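Friday, late, kettle on

Week three of the Big January Sort and I have finally got to the bottom of the dresser. I say finally as if it was a mountain. It's a dresser. But it has two doors that stick and a drawer that only opens if you lift it and swear, and I'd been putting things in there since we moved to Mirkodthorpe without ever taking a single one out again.

I started straight after lunch with the radio on, meaning to do the left side only. By teatime the whole lot was on the kitchen floor and I was sitting in the middle of it eating toast. Candle stubs. A gravy boat with no handle. The instructions for a Sezer toaster that went to the tip years ago. 45 napkin rings! I don't own napkins. I think they came in a box lot from the sale at the church hall, when I only wanted the pie dish, and the pie dish then broke on the way home, so there we are.

The crockery is the real problem. I have far too many plates and I don't like most of them. The blue ones are lovely but heavy, and they've all got a chip in the same place from the way they go in the rack. The white ones aren't a set at all, they're three nearly-sets pretending, and you can never stack them without a wobble halfway up. Then there are the little melamine ones from camping, which smell faintly of camping. I made a pile for keeping and a pile for the charity shop, and then spent a good ten minutes moving the same oval dish from one to the other and back again. It is currently on top of the fridge, which is neither.

Rang the shop to ask if they'd take it all and they said yes to china but please no more mugs. Fair enough. I had eleven mugs in the bag by then, so I've hidden them in the car boot to think about.

While I had the dresser empty I gave it a proper wash. The shelves were lined with that sticky plastic stuff with lemons on it, and getting it up took longer than everything else put together. I tried the hairdryer, then vinegar, then a bottle of Flestex I found under the sink that must be older than the cat. The Flestex did it in the end, though it stinks to high heaven and I had to have the back door open, in this weather, with my coat on. There's nice pale wood underneath. A bit scuffed, and somebody before me has pencilled sums all over the back of the middle shelf. The last one comes to 236 and it's underlined twice, so I suppose they were pleased about it, or horrified. I couldn't bring myself to rub it out.

Then I thought, right, before it all goes back in I'll do the cloths too. That was a mistake, time-wise. The big Estex tablecloth has been folded in the bottom of the dresser so long that the creases have gone in for life. I washed it, hung it over the door, ironed it, hung it up again, and you can still see every fold from across the room. I don't mind a wrinkly cloth really. My gran starched hers so stiff you could have posted them under a door, and I remember being frightened to put my elbows down. I'd sooner have it soft and a bit crumpled and get gravy on it without anybody gasping.

Weighed myself down with tape measure and notebook after that and did some planning. The middle shelf is 81 centimetres across, so that's three stacks of dinner plates side by side if I'm sensible and two if I leave room for the teapot. I'm leaving room for the teapot. It has earned it. The bowls can go up top with the jug, and the oval dish – oh, I don't know. The fridge.

I've also had to be strict about the play things, the pretend fruit and so on that lives in a basket by the dresser for when the little ones come. It had got everywhere. I found a rubber egg inside the fish kettle. I've decided it gets one shelf and one shelf only, low down where they can reach it, and anything that won't fit goes to the playgroup. We'll see how long that lasts, I give it until Easter.

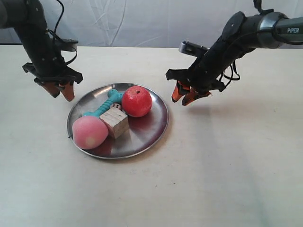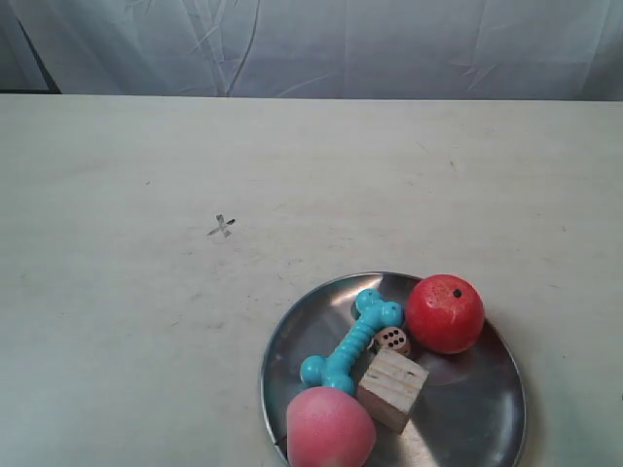
I've more or less made up my mind about steel plates. They don't chip, they stack without wobbling, and a small child can drop one down the stairs and all you get is the noise. I used to think they looked like something from a school canteen, but I've gone right off that idea. A plain round one on a pale table looks fresh, with a cloth hanging behind it, creases and all, and then something really bright to liven it up. That red one in the second picture, which could be an apple or could be a tomato, right up against the edge and over the rim, is just how mine end up when I tip a few bits out in a hurry. I want a thin raised rim like that one's got too, enough to stop peas but not so much that you can't get a knife at things.

So that's the plan, four of them to start with, and the chipped blue ones can go with the melamine. I'll keep two of the blue for old times' sake. Maybe three.

The floor is still covered, by the way. I've made a path from the cooker to the back door and another to the cat's bowl and that will have to do tonight. I did put the bottom shelf back together and stood admiring it with the torch for longer than I'd like to say. Nearly 700 things must have come out of that dresser if you count every birthday candle, and I'm not counting them again to check.

Back aches, hands smell of vinegar. Must remember to get bin bags, cat biscuits, a bit of sandpaper for the door that sticks, and to take those mugs out of the car before they start rattling on the hill. Soup for supper, out of one of the bowls I'd already packed.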